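Wirkstead's big table is back in use

By Atieno Langat

5 June 2026

Well, the long wait is over! The pale wood table at the Wirkstead community workshop is back in the main room, and I got to spend a happy morning leaning on it with a cup of coffee in my hand (on a coaster, Vendula, I promise).

If you've ever been to one of our repair mornings you'll know the table I mean. It used to be covered in old paint, glue and one very deep scorch mark from a soldering iron, and by last winter it had gotten so sticky that people were laying newspaper down before they'd put anything on it. Vendula Ševčík and her brother Vojtěch took it on in April. They sanded it over 4 weekends, mostly with the doors open and the radio up, and the whole thing cost 38 dollars in sandpaper and oil.

I'd forgotten there was any grain under there. It's lovely – all these fine, close lines running across a creamy color, with a bit of tan and pink if you stand by the window. The finish is smooth and matte, so the light doesn't bounce up into your eyes when you're hunting for a dropped screw.

Things are already getting put on it, of course. The first repair mornings since it came back have been busy, and Margit Szabó tells me the sign-up sheet for plastic housings and small household bits is full for the next two sessions. I had a good look at one white and pale blue molded piece with a tall curved fin on it, a lovely shape when you see it up close, all soft contours, with a little slot and a big oval panel set into the base. I would happily have stood there turning it over all morning, but there was a line for the coffee.

A couple of house rules from Vojtěch. Please use a mat if you're cutting, wipe up glue right away, and no soldering on the big table at all. There's a metal bench by the back door for that now. If you do make a mark, tell somebody and it can be sanded out while it's fresh.

Natália Kollár is putting together a list of people who'd like to help with the shelves next. They need the same treatment, and there are a lot of them, so bring old clothes and a dust mask if you've got one. You can add your name at the front desk or just grab Natália when you see her.

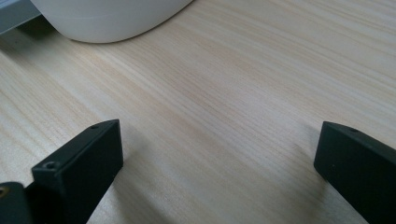
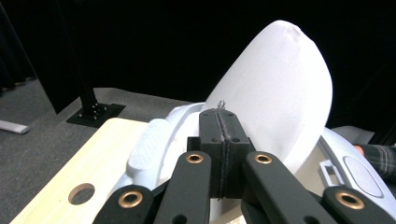 Pale wood and white plastic at the Wirkstead workshop.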